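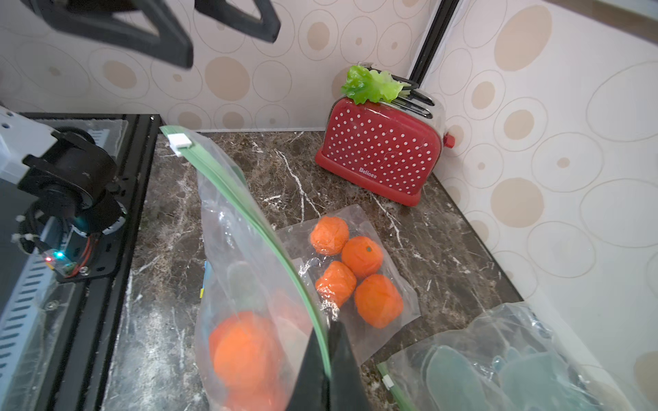 Jenő Sipos asked, after he read our first draft, why we did not simply write the movements in code, when the bags always start on the same counter. We answer him in the second part.

Posted in: Student Work > Robotics > Final Reports

Search this site... Go

May 13, 2023 | by Chaiwat Yensuk

Teaching two arms to sort fruit by remote control: report of the Diner project

1. Purpose

The goal of the Diner project was to collect demonstrations of a kitchen task and to learn which way of showing the task gives the cleaner motion. The task is to take oranges out of zipper bags and put them in a white basket. We have two arms with grippers on one platform. Each arm can be moved in two ways. In the first, the student holds the arm itself and guides it by hand. In the second, the student sits at the side and moves a pair of small leader arms, and the big arms follow.

2. Why not a fixed program

We tried this in March. A fixed program is good for a rigid box, but a plastic bag has a different shape each time it is put down. The gripper went to the correct point and the plastic was already somewhere else. A person sees the fold and corrects the hand without thinking, and this correction is what we want to record. Jenő accepted this answer, but he still thinks that the approach movement could be programmed, and only the last part shown by a person.

3. Guiding by hand

Guiding by hand was easy to learn. I could do it in the first hour. The problem is that the student's own arms come into the camera view, and in the recordings the hand covers the bag in the moment which is most important. Also one person can not guide two arms well, so one gripper always waits.

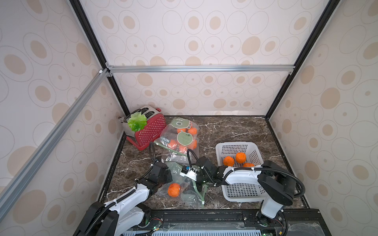 With the leader arms both grippers can work at the same time, one to hold the plastic and one to reach inside. We recorded 200 demonstrations in this way and kept 190. The other ten were removed for a lost cable signal or for a start position that was wrong.

4. Difficulties

The leader arms give no feeling of force. In the beginning we closed the grippers too strongly. We solved this partly with a limit on the closing current, which Katona, the workshop next to our laboratory, helped us to set. The second difficulty is the depth. From the chair it is hard to judge how far the finger is from the film, so we put the wrist view on a larger screen. After this change an average demonstration took 34 seconds, and the students complained less about their necks.
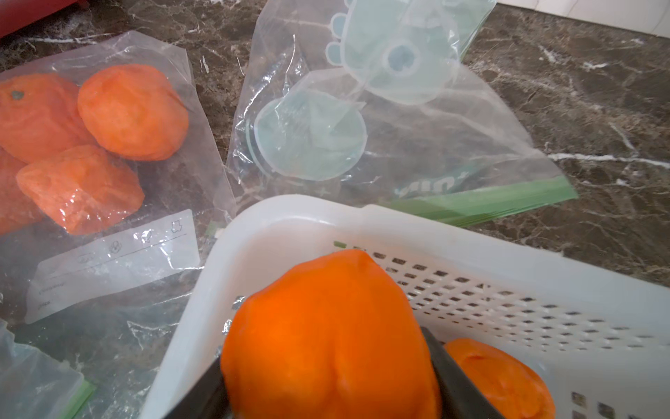 Figure 3. Wrist view with an orange piece held between the fingers, inside the basket.

5. What we would change

I would start with the leader arms from the first day. I would also write down who made each demonstration, as two operators have very different habits and we can not separate them now in the older files. The set will be passed to the Sandell group in Brurisstead, who will train the first model with it in the next term. The notes on the current limit are in the same folder.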